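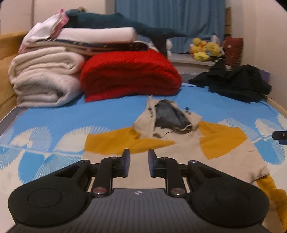

Two Fingers, Four Screws, One Long November

By Szu-yu Chow

Features | Machines at Work | Comments

The pivot goes first. Always the pivot. Motor's fine, camera's fine, the software crowd is happy, and then one finger starts coming in a hair late and the sleeve you were after slides right out of the tips.

I've had a Bitmont hand gripper on loan since the start of November. Black body, two fingers on black linkage arms, a silver cap over each pivot, a ribbed plate down at the base. You carry it through the house and do chores with it. Beds, mostly, in my case. Coats, blankets, whatever is lying on the blue sheet that morning. The beige and yellow garment has been picked up so many times the kids in the building know it by sight.

What I wanted to find out was the upkeep. Plenty gets written about what these things will learn to do some day. Not much about who tightens them.

The morning check

7:30, kitchen table, coffee out of reach. Gripper on a towel.

Close the fingers slowly. Look at the gap from straight on. The tips are angled and they ought to meet along the whole face, top and bottom together. If there's light at the bottom, a tip has rocked on its mount. Back the screw off a half turn, square the tip against the other one, tighten. Do not tighten first and push after. I did that for a week.

Then the wiggle. Hold the body, take one finger by the linkage (not the tip, it bends), and rock it side to side. A little give is normal. A click is bad. Left side on mine clicked by day nine.

Then lint. Oh, the lint. Fleece blankets are the worst, that fuzzy cream kind especially. It packs into the linkage behind the finger and it packs into the grooves of the base plate, where it does no harm but looks awful. Soft toothbrush for the plate. Tweezers for the linkage. No canned air, it drives the stuff deeper in.

Whole thing takes me six minutes now. Took forty the first time, counting the hunt for the screw.

Wiping the tips

Bitmont's card says wipe every 400 grasps. I don't know anyone who keeps to that. The shop that services these in my area, Clornon, told me they'd settle for once a day and a clean rag.

Damp cloth, then a dry one. No alcohol on the tips, it makes them slick for an hour and then they go chalky. Bedding is hard on them in a quiet sort of way. A quilted comforter gives you something to bite, a smooth sheet gives you nothing, and you find yourself squeezing harder and harder on the smooth stuff untill the linkage complains.

Smooth white sheet, folded, top of a pile. Best test there is. If the tips can lift one corner and only one layer, leave them alone. If they grab three layers or none, clean them and try again.

The rebuild

Day nine click turned into a day twelve clunk. Off to Clornon.

It's a narrow shop, one bench, a lamp on an arm. The tech had the caps off before I had my coat off. Under each cap is a pin, and around the pin a bushing, and the left bushing was worn to an oval. You could see it without the loupe. She put it down on white paper next to a new one and didn't say anything.

The counter inside read 3,000 closes. Bushings are meant to be looked at by 2,000. So that was me.

The order of work, as I scribbled it:

Caps off, pins out, keep left and right apart. They wear differently and you want to know which was which.

Old bushings pressed out with the small drift.

Brush the bores. Dry.

New bushings in, Pusis ones, slightly harder than the originals. Clornon swears by them.

Pins back with one drop of Bajpai light oil each. One. Oil finds its way to the tips and then you're gripping nothing.

Caps on. Open and close fifty times by hand. Re-zero.

The zero is where people go wrong, she said. After new bushings the fingers close a bit sooner then before, and if you keep the old zero every reading afterward is off. Fully shut, hold, store it. Fully open, hold, store that too. Then do it again cold the next morning.

Bill was $122, parts and bench time. Would have been less if I'd come in when it first clicked.

Back on the bed

Quiet again. Both fingers in together. I went straight for the clip or zipper pull on that garment, small and black and right where the lining folds over, and missed it twice, but that was my wrist.

Still a job to do on the right pivot, it's got a faint tick on the way open. Written on the fridge now, next to the counter reading. Check at 400. Check again at 2,000.

Spare bushings are in the spoon drawer.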